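Liltitero disassembly cell: progress report to the Gruvon fund
Prepared by Folasade Abubakar, project lead
21 June 2018

Most of this report is about the fault we had in the second month of the period, as you asked for a full account when Mairéad Brennan rang you. I'm glad to say we understand it now, and the cell is a better machine for it!

Quick reminder of where we were. By the end of the last period the two arms could open up a desktop computer laid on its side and lift out memory, drives and, on a good day, the processor, and then put them back. We had promised you 600 full cycles without a person stepping in. We had reached 193 when the fault came.

What went wrong
Arm A was closing on the processor when its fingers opened without being told to, and the processor fell about a hand's width onto the board. Arm B carried on with its own move, reached in over the case and pressed against Arm A's wrist. Neither arm stopped by itself. Caoimhe Tully was at the bench and hit the stop button. She was outside the guard line and was not hurt, but we treated it as a safety matter from that minute and shut the cell down for 2 weeks.

We lost one motherboard (bent socket pins) and a set of fingertip pads.
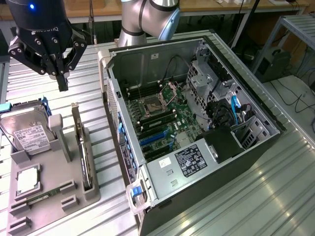
Oisín Nic Aodha went through the logs line by line, all 1,877 of them for that cycle, and found two separate faults that happened to meet. The first was a worn gripper cable. It runs through the wrist and had rubbed thin at a clip, so when the wrist turned far enough the gripper lost its signal for a moment and restarted. After a restart it opens its fingers – a factory setting we had never changed.

The second fault was ours alone. The program that keeps the arms out of each other's way asked each arm where it was, but never asked whether its gripper was awake. Arm A was waiting for an answer from its gripper, Arm B saw an arm standing still and took that to mean the job was done, and in it went. The contact was too slow and gentle to trip the force limit, which had been set high in October to stop false alarms.

What we have changed
The cable now has a softer loop and a new clip, and Mac Giolla have supplied spares. The gripper holds its last position after a restart. If either gripper goes quiet, both arms stop. The force limit is back down to where Prosard first set it, and we put up with a few more false stops as the price. Asnakech Gidey has also moved the guard line further out and added a second stop button on the shelving side.

We tested all this by pulling the gripper plug on purpose at every stage of the job. Both arms stopped each time, and it was a real pleasure to watch.

What is still open
We don't yet know how long the new cable will last. Oisín wants to change it on a fixed timetable until we have wear figures, and I agree with him. The processor is still the hardest part to handle and the cell is slower at it than before, partly from the lower force limit. We have started the count for the 600 cycles again from zero, as it seemed wrong to carry over the earlier ones.

Money and dates
Spares and the replacement board came out of the repairs line and we are not asking for more. We would like to move the 600-cycle milestone to the end of October. Mairéad has the revised plan and will send it with the accounts.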